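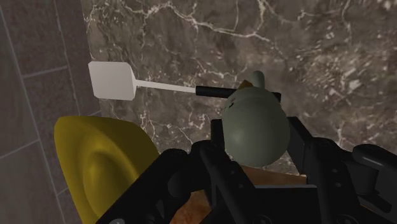

Gray-green against matte black

How to test a gray-green before you paint a room

By Katalin Farkas

Gray-green is hard to judge from a paint card. The same color can look like stone at noon and like pea soup under a lamp, so test it on the wall you plan to paint.

What you need: sample pots of two or three colors, white poster board, a small foam roller, and painter's tape.

1. Cut the board into large squares, one for each color. Leave a white border on each so the old wall color doesn't throw off your eye.

2. Roll on two coats. Let the first dry fully before the second. Write the color name on the back in pencil.

3. Tape one board next to the window and move it to the darkest corner after a day. North-facing rooms pull gray-greens toward blue. Afternoon sun brings out the yellow in them.

4. Look again after dark with the lamps you normally use. Color temperature is printed on most bulb boxes. A bulb at 4,000 K will make the green look cooler than a warm white one does.

5. Hold the board against whatever is staying in the room: the floor, the sofa, the trim. If you have black door handles or window frames, check those too. Black makes a pale gray-green look lighter.

6. Pick the color, then buy all of it at once. If you need more than one can, pour them together in a large bucket and stir before you start.

In my own hallway in Gralside I went one shade lighter than the board I liked best. With paint on all the walls, the color read darker than it had on the sample.

Keep the boards in a closet for touch-ups.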